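Home » Kitchen » Galleries » The white corner and the steel bowl

Posted in April by Tuncay Kırmızıgül

Every kitchen supply page I have ever read shows its bowls on a slab of dark oak, next to a linen napkin and a fig. I own no figs. What I like is white: white top, white walls, as few seams as possible and one thing in the middle that is worth looking at. My sister calls it the dentist's. She eats there anyway.

This gallery belongs to the series on plain work corners, which began with the pantry at Grollholm and has so far managed to offend 3 readers, all of them fond of tile. The subject now is dry goods in steel bowls. If that sentence didn't send you to another page, you are my kind of person, and there may be 40 of us.

A word on the bowl before we get to it. I used glass for years, then ceramic, then a very handsome enamel thing from a shop in Vokthorpe that chipped if you spoke to it sharply. Steel gets scratched and goes on with its life. It is also loud, so pour slowly if anyone in the house is asleep.

As for the white panels, they show everything. People raise this as an objection. I find it useful – a brown worktop will keep your secrets until the ants arrive, and by then it is a bit late for a talk about standards. 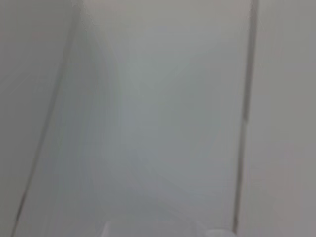
Pale gray and two dark lines. My idea of wallpaper.

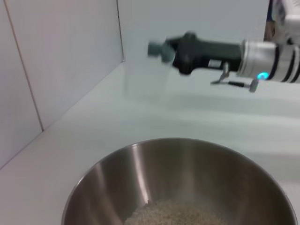
The steel bowl on the white top, with a heap of pale grains in the bottom. A modest heap, and the bowl has room for more.

Can I keep rice in an open steel bowl, or does it have to go back in a jar?

An open bowl is fine for the length of a cooking session. For anything longer, use a container with a lid that closes properly, because uncovered rice picks up dust, moisture and the smell of whatever you fried last, and pantry moths need very little encouragement. The steel itself does dry rice no harm. Make sure the bowl is completely dry before you pour, and don't tip what's left back into the main jar if wet hands or a wet spoon have been in it.

Some leftovers from my notes, for the committed.

On size: buy the bowl one size larger than seems reasonable. Grain behaves well until you stir it, and then it's under the stove for a year. My own rule is that the bowl should look slightly foolish with the food in it.

On wiping down: soft cloth, warm water, a drop of dish soap, then a dry cloth. Seams get an old toothbrush. I tried the Ultow cleaning paste on a spare panel and it left a haze that I am still polishing off, some 5 weeks later. The panel now lives behind the door.

On pouring: a bag held high looks generous and lands everywhere. Hold it low, cut a small corner and let the bowl do its job. Grains that escape are easier to chase across a smooth top with a dry pastry brush than with your hand, which mostly moves them to the next seam along.

On tile: no.

Next in the series is Tilahun, where a friend has put in open shelves and regrets 2 of them. After that, lids.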